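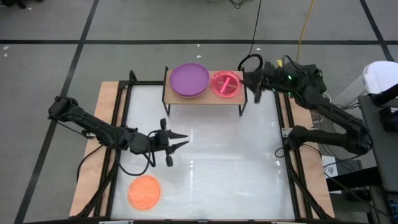
Gripper week! I've been looking forward to this one since April, when Severin Mayrhofer talked me into trying the Nuvby fingers on both arms before I spent any more money on suction cups (I had the cart open and everything).

Some background for anyone new to the blog. The job I care about is dishes. Picking up a cube is fine, but a plate is thin, wide and slippery, and it gives you almost nothing to hold except the rim. My old fingers had flat, blunt ends, and they'd bump into the edge and push the plate all over the table. The Nuvby ones come to a point, so the lower finger can slide in under a rim and the upper one closes down on top. What a difference! I ran 268 pickups with the old pair and 268 with the new, same dishes, same starting spots, and the drops fell so much that I went back and checked my log for a mistake.

The hard case is still anything lying flat on the table. The orange one has a thin raised rim, and with the new fingers the arm has to come in really low and nearly level. A couple of millimeters too high and it closes on air. Too low and the fingertip drags on the surface, which makes a horrible noise and leaves a mark (sorry, table). Plates up on the little shelf are much easier, with more room for the wrist, although two stacked together still confuse it now and then and it tries to grab both.

I also swapped controllers halfway through, from the Hartono board to the Trinbridge one. I know, I know, change one thing at a time! I did redo the first half afterward so the comparison is fair. The Hartono is easier to set up and its manual is lovely. The Trinbridge took me an entire evening and a lot of coffee out of the Bodum, but the motion is so much smoother near the end of a reach, right where the old one used to shiver. With two arms working toward the same shelf, that matters a lot to me.

Glare is next on my list. The overhead view washes out in a stripe wherever the light hits the shiny work surface, and the pink see-through dish is tricky for the detector at the best of times. Severin says to try a matte sheet first and leave the camera settings alone. I have 2,716 labeled pictures so far and would love to not redo them, so matte sheet it is. If you've had luck with clear dishes, please leave a comment, I'd love to hear what lighting you used.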